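Crumbs, braids and a very large placemat

Soledad Yáñez is already pulling things out of a basket when I arrive at her workroom in Bellthorpe, and she doesn't stop when I sit down. Out come bundles of rush, a coil of seagrass, a round mat the size of a dustbin lid, another one smaller than a saucer. "Feel that," she says, and hands me the big one. "Now turn it over. People never turn them over!"

I turn it over. The back is as tidy as the front, and she is plainly delighted that I've noticed.

Yáñez has been making woven table mats for nine years, first at her kitchen table and now in a long upstairs room with north-facing windows and a sink at each end. She sells most of them under the name Llorente, after her grandmother's side of the family, and she teaches in the room on the evenings she isn't weaving. The classes began in January, in a cold snap, with a fan heater and four pupils. The room now holds a good many more, and on the morning I visit there are damp bundles of fibre wrapped in towels on every chair but mine.

"I came to it through eating," she says. "I know that sounds silly. But I grew up in a house where there was always something in the middle of the table. Nuts, sweets, a few biscuits still in the packet. My grandmother put a big round mat down first and then everything else went on it or around it. You didn't lay the table for a snack, you just put the mat out and people came."

It is that sort of mat she likes making best, the big one for the centre of a table. She makes the smaller place settings too, and she's perfectly happy to, but her whole face changes when she talks about the large rounds. The middle is worked in a loose, open weave with the strands allowed to stand up in loops. The rim is another matter. She braids it thick and tight, and it can take as long as all the rest put together.

"The rim is what holds the whole thing flat," she says. "If you rush it, the mat goes like a crisp. I've made plenty of crisps."

She likes a second colour in the braid, usually a dark blue-grey run in among the straw. I ask where the idea came from and she laughs for quite some time.

"From running out! I had an order for Metberg, the café on the corner by the bridge, and I was short of pale strands for the last two rims. I had some dyed stuff left over from a class. I put it in thinking I'd have to apologise, and they rang up and asked for all of them like that. So now I dye it on purpose, and I've never once got the same blue twice."

The fibre arrives from a merchant called Droseck in bales that have to be carried up the stairs by hand. She soaks it, wraps it, leaves it overnight and sorts it in the morning by thickness, which she says is the job she would gladly give to anybody who asked. Beginners always want the thin strands because they look elegant. She gives them the thick ones, which forgive a heavy hand.

How long does a large round take? She pulls a face. The first one she ever finished took her 30 hours, and she still has it, with a lean to one side that she is very fond of. She keeps a notebook with a line for each piece, and when I ask, she goes and fetches it. The last entry is numbered 1,141. "That's everything, mind, coasters as well. I'd look very fast otherwise. The big ones come to 87, and I could tell you where most of them live."

We talk for a while about the holes. An open weave has gaps in it, and some customers worry about them. Crumbs go down. Bits of chocolate go down. A corner torn off a wrapper will sit on top of the loops quite happily until you try to brush it away, and then it slides straight into the nearest opening.

"Yes, it does," says Yáñez, completely unbothered. "It's a mat. It's there to have things dropped on it. I had a lady bring one back because there was half a biscuit in it, and we got it out with a crochet hook in about a minute and had a lovely chat. She went home with the same mat."

Her own method of cleaning is simple. Pick off what you can see with your fingers, starting with paper and foil. Take the mat to the back door and hold it upright by the rim, then tap the back with a wooden spoon, working round as if you were beating a very small rug. After that, a dry pastry brush for whatever is left among the loops. Water comes last, and only a little of it, on a cloth. She's firm about drying the mat flat, out of the sun, with air underneath, and she props hers on two cooling racks.

"Please don't put it in the sink," she adds. "I can always tell. The braid goes soft and it never quite gets over it."

And sticky things? She has a whole shelf of opinions on sticky things. Caramel should be left to go hard and then snapped off. Jam wants a warm cloth straight away. Anything oily she simply lives with, and she points out a darker patch on the mat I'm holding, from some olives, with what I can only call pride.

These days she also tells people to put a few containers out alongside. Hers are clear plastic ones, and I admit I'm a bit surprised, having expected baskets from a basketry person. She has clearly had this conversation before.

"I love a basket! But you can't see into a basket from the other end of the table. With a clear tub you can see there's one packet left and who's sitting nearest to it. And you can wipe it. Packets go in the tubs, rubbish goes in another tub, and the mat stays in the middle looking beautiful. Well, fairly beautiful."

She sets them around the rim and leaves the packets sealed until somebody wants one. At the classes this is how the break works, with everyone's hands still a bit green-smelling from the rush, reaching across each other for something salty. The tables up here are plain pale wood and she doesn't cover them. Scratches don't trouble her either. She says a table that can't be scratched isn't one you can teach on.

I ask whether she ever gets tired of the circle, after so many of them. She thinks about it properly, winding a strand round two fingers.

"I tried ovals for a summer. They're all right. You've got to decide where the ends are, and then you keep looking at the ends. With a round one you just go on until it's big enough, and I like that I can't say exactly when that'll be. I get to a certain point and I hold it out and think, one more row. Then I have my tea and do three."

Next she wants to try a rim in two blues, one dark and one much paler, and she has a test piece to show me, no wider than my hand. The pale strand vanishes in some lights and jumps out in others. She's tilted it towards the window and away again half a dozen times before she remembers I'm there, and then she gives it to me to tilt as well.

Before I leave she makes me braid a few inches of my own. It is lumpy and it twists to the left, and she ties off the end for me with great care so that I can take it home. "Hang it up in the kitchen," she says. "Then come back and do a better one."

The next beginners' class is on 9 June 2018, and bundles are included in the price. Bring an old towel, and something in a packet for the table.

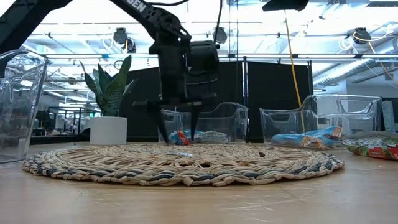

Large round mat with a braided rim in straw and dark blue-grey, with clear tubs and snack packets.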